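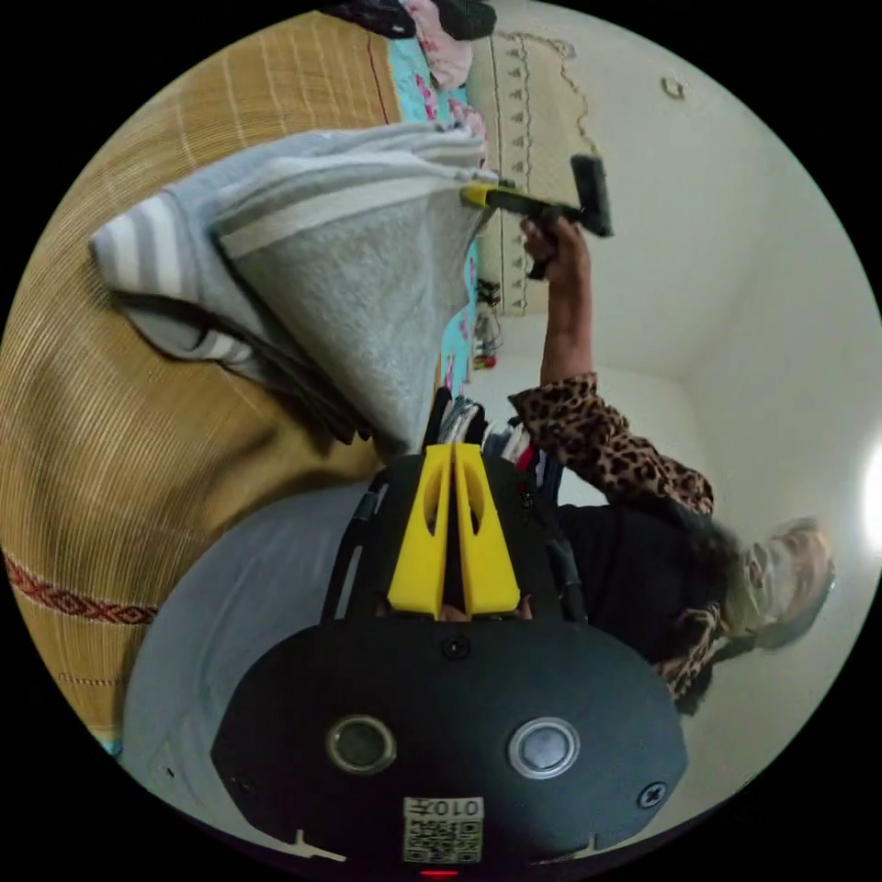

最后修改：2019年9月11日

午睡的学问

文／Jörg Rathjen

我第一次在中国过夏天，住在一所语言学校的宿舍里。中午十二点半以后，走廊的灯关了，楼下的小卖部拉下半扇门，连门口的狗也躺到树荫里去。我拿着一张要盖章的表格，在办公室外面站了很久。后来一位老师开门出来，脸上还有枕头的印子。她对我说：“两点再来吧，你也去睡一会儿。”

我来自德国北部的一个小城。在我们那里，大人白天睡觉，别人会问他是不是生病了。所以我用了差不多两个夏天，才学会在中午躺下来而不觉得惭愧。今年七月，编辑部请我写一写午睡，我很高兴地答应了。

我先从自己的床说起。我的房东太太认为，夏天睡在棉布床单上是不对的，应该睡凉席。她带我去批发市场，一家一家地看过去，让我用手背去摸，而且不许我用手心。她说手心出汗，摸什么都觉得凉。草席比较软，有干草的气味，适合怕冷的人；竹席凉得快，可是对我这样腿毛多的人不太友好。最后我买了一张草席，147元。同一个摊位上还有一张藤席，要800元，我问能不能便宜，老板说可以，792元。我到现在也不知道他是不是在开玩笑。
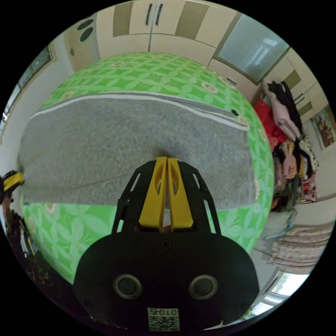
并拢的黄色夹指。摄影：Thaís Nogueira

关于怎样保养草席，每个人的意见都不一样。房东太太每天晚上用温水拧干的毛巾擦一遍，顺着草的方向擦。我的同事坚持要先晒再擦，晒的时候背面朝上。我两种都试过，觉得区别不大，只是晒得太久的那一次，边上的草变脆了，睡起来扎人。收起来以前一定要完全干透，这一点大家倒是同意的。

再说时间。我向十几位朋友请教过午睡应该睡多久，得到的回答从十五分钟到“睡到自然醒”都有。住在我楼上的退休工程师每天一点零五分躺下，一点三十五分起来，他不用闹钟。他的太太则一直睡到三点，晚上照样十点上床。我自己如果睡过四十分钟，醒来的时候会分不清是早上还是傍晚，要坐在床边发一会儿呆，喝一杯水，才能想起今天有什么工作。

衣服也有讲究。南方的朋友大多认为午睡不必换衣服，脱了鞋，在肚子上盖一条毛巾就可以了。北方的朋友告诉我，外面穿的裤子绝对不能碰到床，要换上在家穿的旧裤子。我问为什么肚子一定要盖住，别的地方可以不盖。他们都觉得这个问题很奇怪，说肚子当然会着凉。现在我也盖肚子了，三十五度的天气也盖。
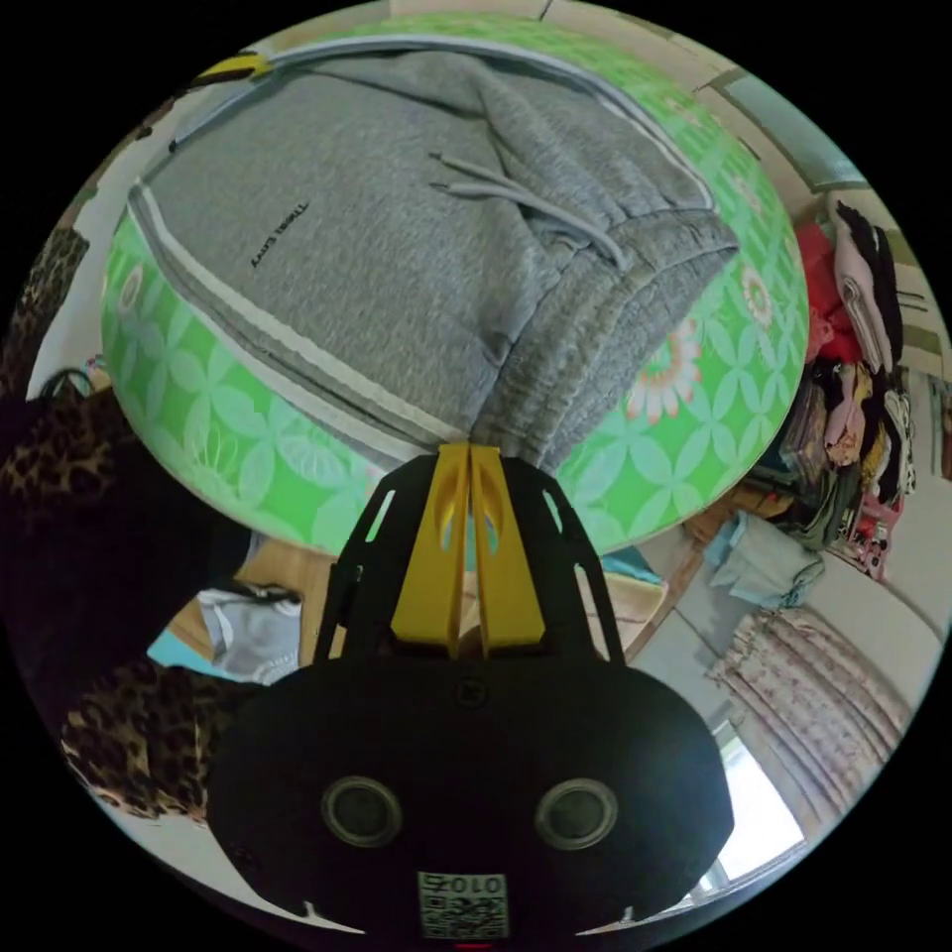

绿色圆凳上，一条叠起来的灰色运动裤。

我的巴西朋友听说我在写这篇文章，给我打了一个很长的电话。她小时候在外祖母家过暑假，午饭以后大人们都睡在吊床上，孩子们不许说话，只能听隔壁的收音机。她说斜着躺在吊床里，背才是平的，顺着躺的人都是外地人。她现在在大城市上班，午休只有一个小时，吃饭就要排队二十分钟，已经很多年没有在中午睡过觉了。

我所在的办公室情况好一些。十二点四十分有人会把窗帘拉上，然后听见折叠床一张一张打开的声音。没有折叠床的人趴在桌子上，脸下面垫一个靠枕。我趴过几个星期，手臂总是麻的，于是也在网上买了一张折叠床，99元，不用的时候放在打印机后面。新来的实习生常常不好意思躺下，第一周总是看手机，到了第二周，一般也就睡着了。 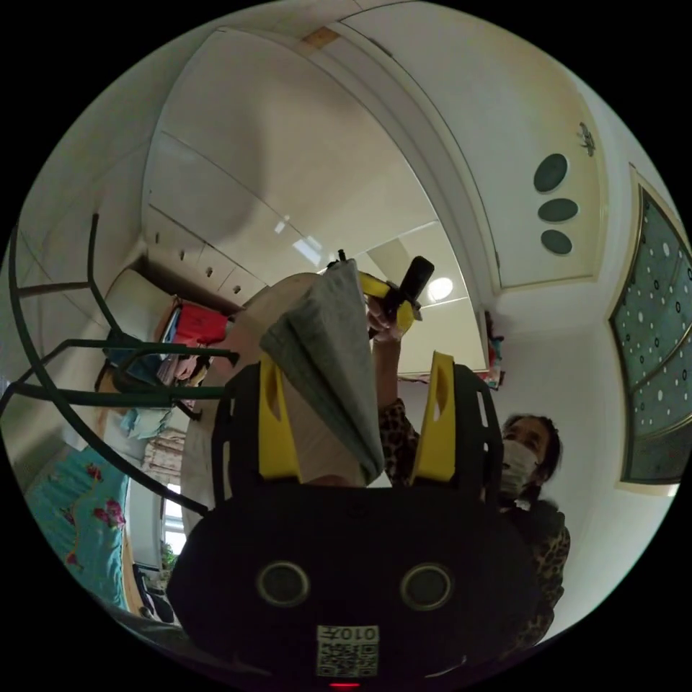 秋天以后怎么办

天气转凉，草席卷起来，放到衣柜顶上，午睡的问题就变得复杂。夏天的午睡很容易，人自己就倒下去了。到了十月，要脱毛衣，要打开被子，被窝刚刚睡暖，又该起来了。我的房东太太从中秋节以后改在沙发上睡，腿上盖一件旧大衣，电视开着，声音调得很小。如果有人把电视关掉，她马上就醒，说自己正在看。

我去年冬天坚持到了十一月底，后来改成午饭以后出去散步。走到河边再走回来，正好半个小时。下午两点多坐在电脑前面，眼睛还是睁不开。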